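Speaker notes – "Your name is not a setting": changing handles without losing people
Spring social media meet-up, Holloway

Hello, thanks for coming, and if you're standing at the back there are still seats down the left. Wait for the door to shut before starting.

Start with the Sturen story. Sturen is the little cycling club I look after online, and in May last year we changed the name of our account. I did it on my phone, on a train, in under two minutes. Then I put the phone away and felt very pleased with myself! By the time I got home we had 81 messages from people asking if the club had packed up. Pause here, people usually laugh.

What had gone wrong: every old post on other people's pages that mentioned us now led nowhere. So did the link on our printed fixture cards, and we'd just had 300 of those done. Hold up a card.

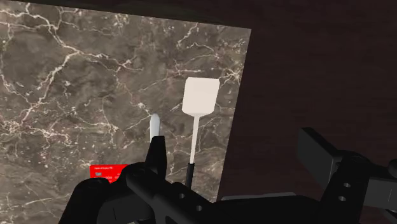 White spatula on the marble worktop.

Next bit – the old name. When you let go of a handle, don't assume it stays empty. Ours was picked up by somebody else (selling phone cases, of all things) and a few of our members followed them for weeks. If the site you use lets you have a second account, change the name on the main one and then grab the old name with the spare straight away. Put one post on it saying where you've gone. Leave it alone after that.

Ask for hands up: who has changed a handle in the last year? Who told anybody first? Let this run a bit if they're chatty.

Now Prondari. Prondari is a bakery I help with, and they did it properly. They told followers a fortnight ahead, pinned the post, and kept the same profile picture all the way through. I can't stress the picture enough, people scroll by shape and colour far more than by reading.
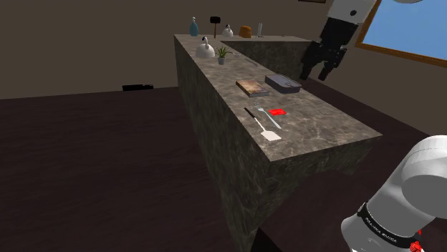 Keep one list of every place your handle appears, and keep it somewhere you'll find it. Mine has the website footer, email signatures, the fixture cards, the van, and the sign-up form I always forget. Go along it in order, one end to the other, the way you'd go along the things at the back of that counter: bottle, mallet, kettle, loaf. Tick each one off only when you've opened it and looked. I used to tick them off from memory and that's how the van stayed wrong until the autumn.

Skip this next part if time is short. Skivance, the scheduling tool I use, had my old name saved and queued posts simply didn't go out after the switch. Log out of whatever you use and log back in, then send one test post while you're sitting there.

Questions. Somebody will ask about getting a taken name back – say I've tried it, it took ages and I gave up. Somebody will ask about the blue tick. Tell them to check the current rules before they touch anything, as they keep changing.

Leave the spare fixture cards by the door and remember to collect the clicker.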